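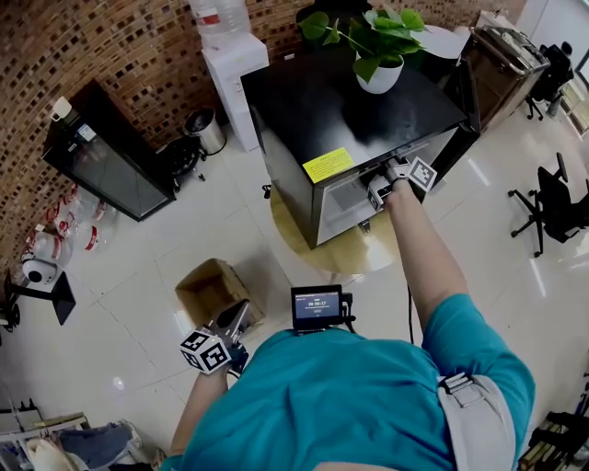

We use cookies to remember your settings and measure traffic. Accept / Manage preferences

Teltisura browser slots: progress report to the Gresen fund

Posted in March by the Istow project office

Work in this period covered the move of the older Teltisura titles from the Flash player to HTML5. The grant schedule lists 82 titles. At the close of the period 9 remain unconverted, all of them games with a linked jackpot, where the prize total is read from a server that Humphreys operates under a separate contract.

Converted titles load in free-play mode without an account. Each session starts with 500 practice credits, and the balance resets when the page is reloaded. Reel strips and pay tables were carried over unchanged. Return figures were checked by simulation against the original math sheets. Two titles showed a mismatch, traced to a rounding error in the bonus round – both have been corrected and rerun.

Load time on older Android phones is still above target. Most of the delay comes from audio, which the converted games fetch in full before the first spin. A build that loads the base-game sounds first and the bonus sounds later is in testing on 5 titles. Results on tablets are acceptable. Desktop browsers were never a problem.

Humphreys has supplied a test address for the jackpot server but not the message format for a dropped connection. Without it we can't confirm what a player sees if the link fails during a spin. The request was repeated in February and is open.

Spending is within the approved budget. The testing line is under, as device rental started a month late, and we ask that the balance be carried into the next period. No change is requested to the final delivery month.

Next period: jackpot titles, audio loading, and the age notice on the lobby page – wording to be agreed with Gresen before it goes live.

3 shares | 0 comments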